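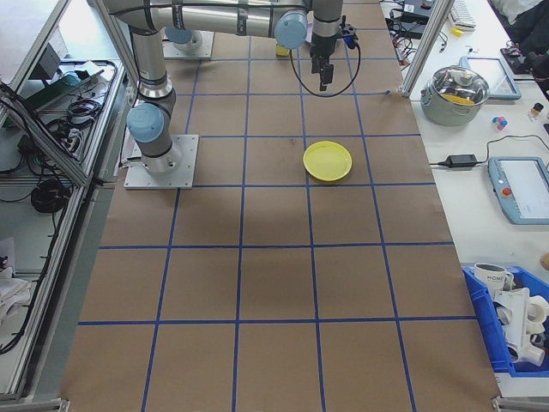
The arm over the taped work table.

Norkby Free Tax Help
Progress report to the Mukar Fund, second half of the grant period
Prepared by Torben Frerichs, program lead

Where we are

Your grant agreement asks for a report that is "brief, candid, and free of jargon." I can promise two of those. This is a program about income tax, and the jargon gets in under the door.

The short version is that the walk-in clinic ran through filing season as planned, the late-filer work grew larger than planned, and the evening classes were a disappointment. We have money left in one line and none in another. I would like to talk about moving some of it, and I get to that near the end, after the good news has had time to work.

Walk-in clinic

We prepared returns four evenings a week from February until the April deadline, in the ground-floor rooms on Cudow Street. Most clients had wages from one or two jobs and a refund coming. A good number had been paying a storefront preparer a fee taken straight out of that refund, and several had never been given a copy of their own return. We gave everyone a copy. A few looked at it the way you would look at a bill from a stranger.

The usual wait came down once we stopped letting people sit with a preparer before their papers were checked. Last year a client could spend half an hour describing a form that was at home on the refrigerator. Now there is an intake desk by the door with a one-page list, and if something is missing the client gets an appointment to come back. Some people grumble. Most of them come back.

Two things went wrong and should be on the record. The scanner died in the busiest week of March, and for three evenings we copied forms on a machine borrowed from the dentist upstairs. We also prepared six returns with the wrong filing status, all by the same preparer, all for separated parents who could have claimed head of household. Our second review caught four of these before filing. The other two have been amended, and both clients have been told in writing what happened and what to expect. The preparer has been retrained and is now insufferable on the subject of filing status.

Late filers

We budgeted for a trickle of people with unfiled years. We got 80. The oldest missing return was 10 years back, from a house painter who had kept every receipt in a paint bucket with the lid on. They were in better order than my own.

This work is slow. Each client signs an authorization, we request wage and income transcripts, and then we wait. While we wait, the client calls to ask whether the letter that came this week is worse than the one that came last week. Usually it is the same letter. Of the 80 cases, nearly half are fully filed, and the rest are in some stage of waiting or rebuilding. Most of the self-employed clients have no expense records for the early years, so we are working from bank statements and, where those are gone, going without the deduction.

Clients who owe are being helped to apply for monthly payment plans. We don't negotiate settlements ourselves. Where a case needs that, or where there is already a levy on wages, we refer it to the legal clinic at Afolabi House, which has taken everyone we have sent and has so far been too polite to ask us to stop. 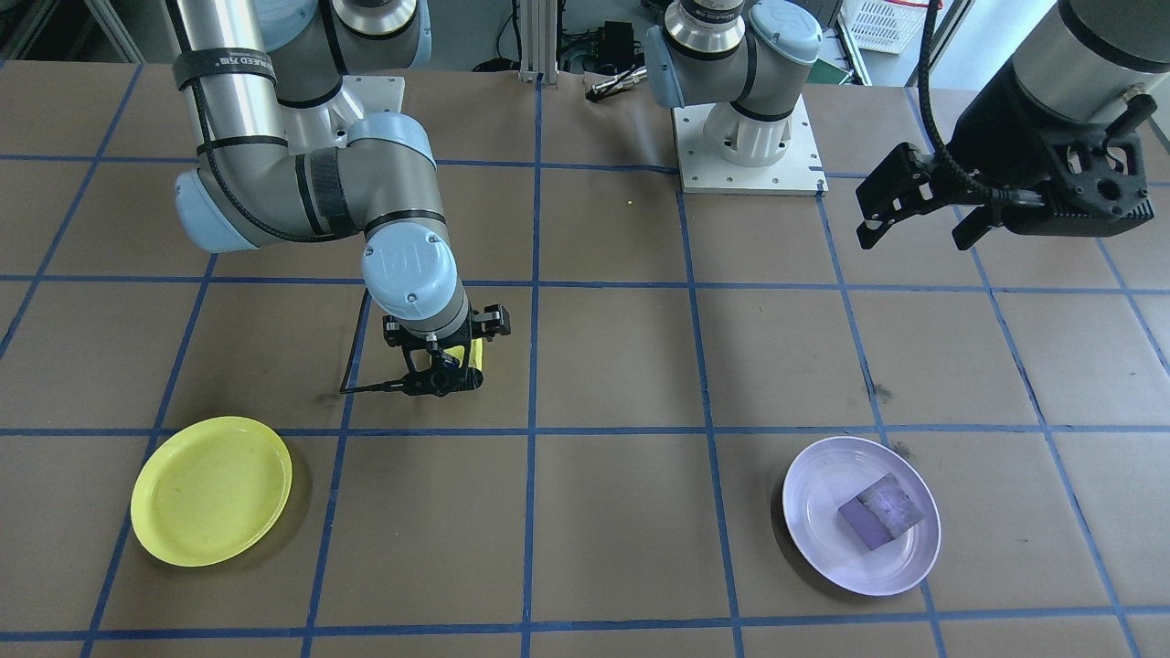
Evening classes

The proposal said we would teach small business owners to keep their own books and pay estimated tax on time. The curriculum is good. I say this as the person who wrote it, and there are not many others in a position to disagree. The first session drew a decent room, the second drew half of it, and the third was me, a hairdresser, and the hairdresser's sister, who was her ride.

We asked people why they had stopped coming. The common answers were the hour (seven, when restaurants and salons are still open) and the fact that quarterly payments came up in the first ten minutes and spoiled the mood. For June we are trying a single morning session called Bring Your Shoebox, with each person's own receipts on the table and the lecture cut down to a handout.

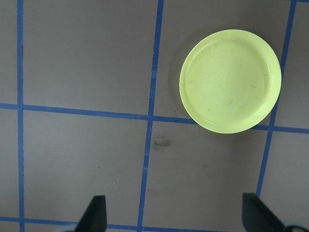 Asabe Babalola, reading a draft of this report, wrote in the margin that the classes didn't fail for want of a better hour, and that people who come in with a notice in their hand will learn anything you like about estimated tax. She would fold the teaching into the late-filer appointments and drop the classroom altogether. I have left my paragraph as it stands because I am fond of it, but I think she is probably right, and the request below follows her advice more than mine.

Budget and request

Preparer stipends came in on budget. Software came in under, mainly through renewing early. The classroom line is mostly unspent, for reasons given above. The late-filer line ran out in May, and we have been covering the case worker's hours from general funds.

We ask your permission to move what remains in the classroom line, less the cost of the June session, to late-filer casework. No new money is requested at this time — I wanted that sentence to appear at least once in my career. If you agree, a short email will do and we will make the change in the books the same day.

The client survey results and the expense ledger are attached separately. The ledger balances. Page three has a coffee ring on it, which is mine.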